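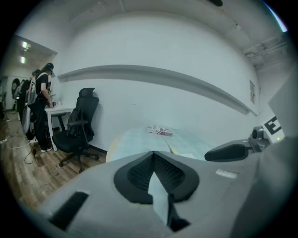 Biltidville, Mar 18, 2019

Moisture Loss in Stored Sweet Onions: Project Report

1. Background

Sweet onions keep poorly compared with yellow storage onions. The skins are thinner and the water content is higher, and growers expect to sell most of the crop within a few months of harvest. The project measured weight loss in two storage arrangements over 13 weeks, starting in September. Both used the same batch of onions, bought from the Requena farm stand on a single morning.

2. Method

The batch contained 80 onions, split evenly into two groups of 40. Group A was hung in mesh bags. Group B was kept in closed cardboard boxes with the flaps taped. Both groups were stored in an unheated basement room on the same shelf unit. Each onion was numbered on the skin with a marker and weighed once a week on a Sketon kitchen scale, which reads to one gram. The heaviest onion at the start weighed 438 g.

Onions with visible mold or soft necks were removed and recorded as spoiled. Their weights were dropped from the averages from that week on.

3. Results

Group A lost weight faster in the first four weeks, then slowed. Group B lost less weight overall but had more spoiled onions, nearly all of them from the bottom layer of the boxes. Sprouting appeared in both groups late in the test and was slightly more common in Group B.

Larger onions lost a smaller share of their starting weight than small ones in both groups. The difference was clearest in the mesh bags.

4. Sources of error

Humidity was not logged for the first two weeks. The marker ink rubbed off several outer skins, and two onions in Group B could not be matched to their earlier readings. Loose skin that fell off during handling was counted as weight loss.

5. Further work

A repeat should use slatted crates as a third group and log humidity from the first day.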